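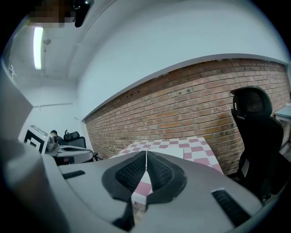 Dadard
@dadard
10 June 2018

A few words on the pink checkered table in our office, now that I've had lunch at it, three meetings at it, and one difficult phone call with the building people.

Background for new followers: I work at Cisanance. We are small. We have one room. The room is on the second floor of the Gouveia building, where the elevator has opinions.

The room came with a brick wall. The listing called it "character." I'd like to say I was above that sort of thing, but I signed the next morning.

The brick only goes partway up. Then you get a light gray ledge and white plaster from there on, as if the character budget ran out.

I'm fond of it anyway. Some of the bricks are much darker and more beat up than the others. I have a favorite. I won't be saying which, the others can hear.

Anyway, the table.

For most of our first year, the middle of the room was where you put things you didn't want to decide about. Boxes. A fan. A bag of other bags. We called it "the middle" and walked around it.

In January we agreed to put a table there. It took one meeting to agree on this and four to agree on what a table is for.

Positions taken: eating. Working. Spreading things out. "A place to gather." The gathering person was asked to clarify and said it would become clear once we gathered.

I was in the eating camp. I'd been having soup over a keyboard for a year, and I have a space bar that only works when it feels respected.

The pink and white checks were my doing. I'll own that. I was told to pick something "neutral that hides crumbs." I feel I met the second half of that very well.

First reaction from the room: "Are we a diner now?"

Second reaction: "Can we be a diner now?"

It's a strong look against the brick. Pink, white, orange-red, brown. It's like a pizza place moved out and left its paperwork behind.

Things I have learned about small checks. If you put a pen down on them, you'll find the pen. If you put one white button down on them, you no longer own that button.

A spreadsheet printed out and laid on top is unreadable. Your eyes just keep going past the edge of the paper into the pink cells. I tried to total a column and I think I included part of the table.

On the other hand you can line up absolutely anything. I have never seen so many square-on notebooks. People who can't park are suddenly setting down a sandwich like it's a surveying job.

OK, chairs. Several of you asked about the black ones with the headrests.

They came from Furex. We bought one in one order and the next one a bit later. The first was $119. The second was $118. I've thought about that dollar more than I've thought about my retirement.

Is the $119 one better? People here will tell you yes. People here will also get in early for it and then tell you they're "just more of a morning person lately."

The headrest is a funny thing to have on an office chair. It's there for leaning back and thinking. I've used mine for thinking maybe twice. The rest of the time it holds my hood.

One of them is usually parked over by the bricks with its tall mesh back to the room. It looks like it's been told to think about what it did.

I've moved it back to a desk. It goes back to the wall. I've stopped asking. Everybody needs some time with the bricks.

The Furex assembly sheet, for the record, has one drawing, and in it the chair is already assembled and a man is sitting in it smiling. That's the whole sheet.

We had a bolt left over. It lives in a mug. Both chairs have held so far and I sit down in them the way you'd step onto a frozen pond.

Now the lighting, which is what the difficult phone call was about.

We have a long fluorescent tube up on the white beam. It does one thing and does it completely. Under that tube everyone looks like they've been up all night with a sick horse.

It's also unkind to pink. At home I'd held the checks up to a window and they looked like strawberry ice cream. Put them under the tube late on a winter afternoon and it's more of a canned ham situation.

So I called the Gouveia office to ask about a warmer one. I was on hold for 10 minutes and then spoke to a man who wanted to know what was wrong with the light.

I said nothing was wrong with it, it was just a bit much.

He said, "So it works."

I said yes.

He said, "OK great," and I heard him write something down. I assume it was "works."

A lamp was proposed. A lamp would need to stand somewhere. We're back to the meeting about what a table is for.

Update from the replies: no, we can't paint the brick. It's in the lease. Also who hurt you.

Another from the replies: "How do the people at the desks concentrate if you're having lunch right behind them?" Fair question. The desk in the far corner is white, quiet, and as far from the table as you can get without a ladder.

Whoever is sitting there gets left alone. That's the rule. You can tell the difference between someone looking at a monitor and someone looking at a monitor while smelling your curry, and we try to respect it.

We did try a curry ban. It lasted until somebody's birthday.

Storage update, since I promised one last time: the light blue-gray cabinet is still by the wall. It's a nice color. It's the color of a bathroom in a house you can't afford.

Inside it is everything that used to be in the middle. The bag of other bags is in there. I think it's had more bags.

I keep meaning to do a clear-out. I opened the door last week with real intent, met the fan coming the other way, and closed it again.

The thing I didn't expect about getting a table is that it fills up without anyone putting anything on it. You wipe it down at night, you come in the next day, and there's a stapler and half a conversation.

We now have a policy. If it's on the checks at the end of the day, it either goes home or goes in the cabinet. The policy was printed out and left on the table. It went in the cabinet.

Tips for wiping down checks, from the person who apparently does that now: go along the rows. If you go in circles you lose your place and do the same patch until someone takes the sponge away from you.

Soup: fine. Coffee: fine if you're quick. Beets: please eat those at your own desk, I don't care how you feel about your iron levels.

Someone asked whether pink was "a statement." It was on the shelf next to a brown one. The brown one looked like a tax office. I panicked a little, I paid, I carried it home on the bus.

Everyone on the bus thought I was going on a picnic. One lady told me it was going to rain. I said thank you.

For balance I should report that there's still one holdout at Cisanance who says it's too cheerful to discuss invoices over. We discussed some invoices over it. I've got to give it to them, it was strange. Like being fired at a carnival.

Wait, several people are now asking what the gathering person thinks. The gathering person is very happy. They bring clementines. I don't want to talk about how right they were.

Someone wants the measurements. I don't have them. It's big enough for lunch and a bit too small for a disagreement.

Also someone asking if I'd do it again in blue. I would not. Next to that cabinet? We'd look like a dental practice.

Going to go and sit in the $119 chair before the others get back. If you hear from the bolt in the mug, be nice to it.

Oh, and the Gouveia man just called back. They're sending someone Tuesd - no, sorry, he says they're sending someone "at some point." To check that the light works.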